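Progress report to Esteo: Tabletop Tidying Work Package

Prepared by: Victor Gachanja, Makori
Report date: November 3, 2020

Status of work

The work package covers the sorting and clearing of small household items on a single work table at the Cerkbridge site. Work began in September. The task list agreed with Esteo has not changed, apart from the addition of sunglasses to the item set.

A total of 447 tidying runs has been logged against a target of 2,000 for the full package. The log sheets have been checked and filed under the Amley reference.

Item set

The items were chosen as things commonly left out on a desk or side table. The set now in use includes a dark cup, a marker, plates, a shallow bowl, crumpled tissue, a translucent tray, a clear stand and a pair of sunglasses. Not every item is used in every run.

The sunglasses need more care than the rest. They have two usable resting positions, flat on the table or raised on the stand, and the log sheet has a separate line for each. Tissue is replaced when it no longer holds its shape.

Budget

Spend to date is 1,510 against an allocation of 3,370 (both in pounds). The largest item was the table, followed by printing and storage boxes. No overspend is forecast. One invoice for replacement tableware is outstanding and is not included in the total.

Issues

1. The log sheet used in September had no field for items left lying on their side. The field has been added. Earlier sheets will not be amended.
2. Two people had been recording the same layout under different names. A single list of layout names is now kept with the log.
3. Storage at Cerkbridge is limited to one shelf. Spare items are held at Makori and brought over when required.

Table layouts

Marker, cup, plates and tissue:

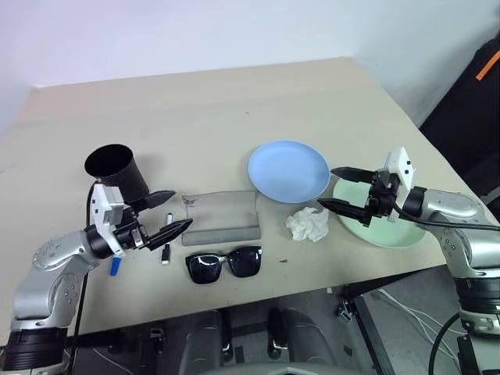 Sunglasses on the tabletop, in front of the tray:

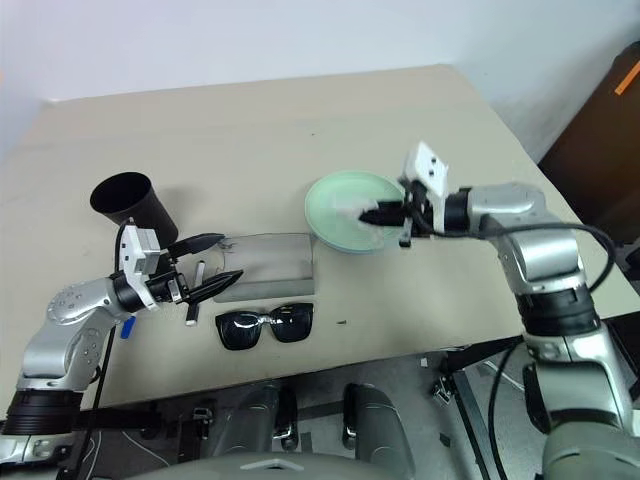
Sunglasses on the stand, cup on its side, tissue in the bowl:
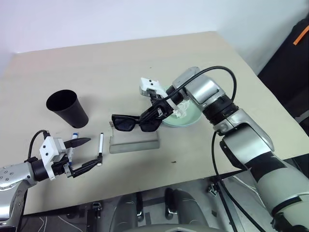
Next period

Runs with the raised sunglasses position will continue until the sheet for that layout is full. The tableware layouts will then be repeated with the revised log sheet. A second tray is to be ordered from the existing allocation.

Esteo is asked to confirm whether the sunglasses should be reported as a separate line in the final table of results or grouped with the other small items. The present log supports either option, but the choice is needed before the summary sheets are drawn up.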